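Plarnura Community Help > Pick and Place > Faults

Gripper force fault near the basket rim, arm stops and won't clear

Cormac Mulligan

Hi all! I'm having a great time with this cell, but one fault is beating me. The job is small: three cubes and a wicker basket on a cloth-covered table. Mid-cycle I get code 258 (force limit), the arm stops dead and I have to restart the controller. It's always with the fingers down inside the basket, never over open table. My log has 109 stops out of 600 cycles. Force limit is at the default and I haven't touched the payload setting.
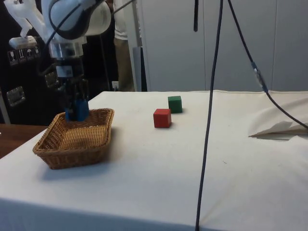
Fahy

Had 258 for months. Update your firmware, fixed mine.

Cormac Mulligan

Thanks Fahy! Already on the newest one, sadly.

Zanano

Ooh, I love this one, because I chased it all through September. Please don't raise the force limit! The stop is doing its job. Wicker gives a little and then pushes back, so a fingertip brushing the weave looks like a crash to the arm. Try your drop point further in from the rim, and come straight down for the last stretch. Slow that stretch to half speed too.

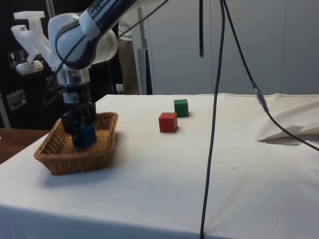
Check the payload as well. If the controller thinks the gripper is lighter than it is, you've used up part of your force margin before touching anything. Weigh the gripper, type in the real number, then run the zero routine with the fingers open and nothing in them. Keep your hand near the stop button for the first few runs, and stay out of reach when you clear the fault. Mine jumped upward when it let go!

Last thing, teach the lift height with a cube in the fingers. I'd taught mine empty, and the cube hangs lower than you'd think.
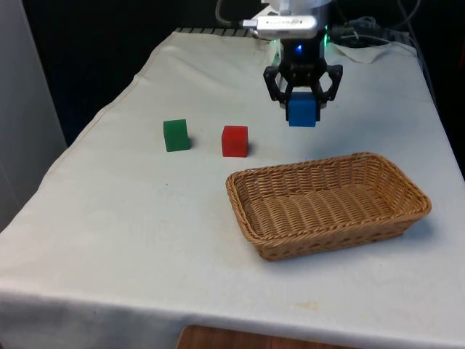
Vorkoretti

Agree on payload. Also look at cable drag, as a tight loop at the wrist can add enough pull to trip it. I've done 4,000 cycles without a 258 after giving mine more slack.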